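Search this blog
Go

Two weeks with Jin, the bus app

November – posted by Flor Huamán

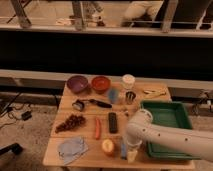
So I finally gave up on the paper timetable. It's been stuck to our fridge since we moved to Honthorpe and half the times on it are wrong now anyway. My sister Rocío had been on at me for ages to get Jin, so I put it on my phone while waiting for a bus that was, of course, late.

First up, it's free. There's a paid version with no ads but I haven't bothered. Setup took a few minutes. You put in your home stop, your work stop, and the times you usually travel. Mine's the 7.10 into Dratton. Then it pings you when the bus is close – I set mine for a few minutes out, wich is just enough to find shoes and keys.

Good bits. The map is clear, even in the sun. You can save favourite stops and give them your own names. Changes at Dratton are handled well, it told me on Friday I'd miss my connection and to stay on till the library. Saved me a 30 minute wait in the rain.

Not so good. Battery! Mine was at 90 per cent leaving the house and well under half by lunch. Turning off the live map in the background helped a lot. The ads are loud, so mute your phone. And it lost all my saved stops after an update – had to put them in again. Rocío's were fine, no idea why.

Also it doesn't do ferries. If you need those you're stuck with Britarora, which I tried last year and got rid of. Too many menus. Maybe its better now.

The app page says it covers around 3,000 stops. Ours is in there, even the one by the tip that hardly gets a service, so I'm happy.

Keeping it for now. Will try the weekend timetable next and add a bit here if anything's weird. Got to run, phone just pinged.

Recent posts
Cheap phone mounts for the bike
Britarora: why I deleted it
Getting photos off an old tablet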